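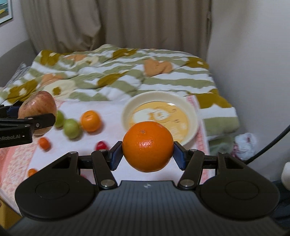

Fitted the new tubes in the Larkenier this morning and let it warm up before plugging anything in. The hum I had been chasing since November is lower but still there, mostly with the treble past halfway. I played the same few chords through the clean channel with the Flandov drive off, then on, then off again. With the drive off it sounds the way I remember it from before the repair. With it on there is a fizz on the low strings that I don't like. I ate an orange at the bench, a bright one with a glossy peel, and then had to wash my hands before touching the guitar again.

Tried the other cable. No difference. Tried the outlet in the hallway and the hum dropped a little, so part of it is the wiring in this room. I moved the power supply to the far end of the pedalboard, away from the wah, and that helped more than the tubes did. Should have done it first.

The Comovis delay went back on the board after lunch. It had been in the drawer since I bought the smaller one, and I had forgotten how dark the repeats are. Set it to 604 milliseconds, mix low, and left it there for the slow song. The tap switch sticks. I sprayed it with contact cleaner and it still sticks, so I'll either live with it or order a new switch.

Changed strings at 4. The old set had six weeks on it and the G was dead. I went up a gauge on the bottom two and the tuning holds better now, though I had to lower the action a touch and one saddle screw is nearly stripped.

Somebody in Rimkutė wants to buy the old combo and has offered 100 with the footswitch included. I was asking for more. The speaker is good and the cabinet has only the one bad corner, but it is heavy and I haven't used it all year. I wrote back and said yes if they come and get it.

Recorded 34 minutes of the slow song in the evening. Most of it is me getting the second verse wrong. There is one decent take near the end - the hum is on it, but low enough to leave in. Need to buy fuses tomorrow, and a longer patch cable for the wah.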